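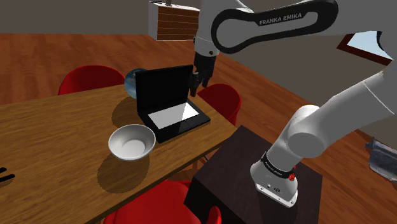 A laptop on a wooden dining table. July 2018.

The table that ate the house

Dinner at nine again. Reason: the table was busy. Invoices, a laptop, one cold tea, somebody's maths homework. We moved the lot to the stairs and ate pasta with a stapler between us.

Small homes, one big table, everything happens on it. Ask in any street round here. The desk went when the baby came, or the rent went up, or the box room got let. So the table does the lot. Breakfast, tax, glue, birthday cake.

And people are paying for it. Zanell, the furniture shop by the station, put its cheapest solid wood table up to 500 pounds in June and still had a waiting list. Rinda, two doors down, does second hand only. Scratches left in. Sells them quicker than the new ones, they say, and I beleive it.
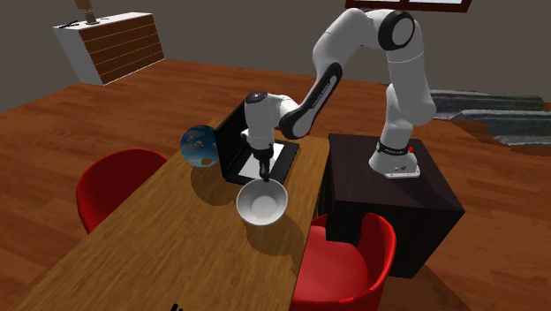
Get the biggest one you can walk round, a reader in a two-room flat wrote to us, and never mind the sofa, because a sofa only does one job.

Fair. We got rid of ours in the end. Not missed much, except Sunday-ish afternoons and when my back goes.

Then the wood. Oil or varnish? Long argument, no winner. Oil looks lovely for 3 weeks and then somebody puts a hot pan on it. Varnish shrugs off the pan but once it chips you're sanding the whole top. The joiners at Başaran say oil, twice a year, thin coats, wipe off more than you put on. Their repair book has reached job number 2738 and most of it is rings from mugs — mugs! Buy coasters. Nobody uses them. Buy them anyway.

Sanding out a ring cost me 28 pounds in paper and oil and most of a weekend. Still there if you know were to look.
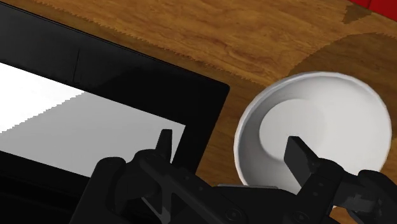 Leave the marks alone, said a woman in the queue at Rinda, it was her mother's table and she could name every dent.

I've stopped sanding. There's a burn near my end from a fondue set, first winter here, and the children's pen marks down by the leg. Onenis quoted for a full new finish and I've still got the letter somewhere. Under the invoices, probably. Have to clear them by six, it's lasagne.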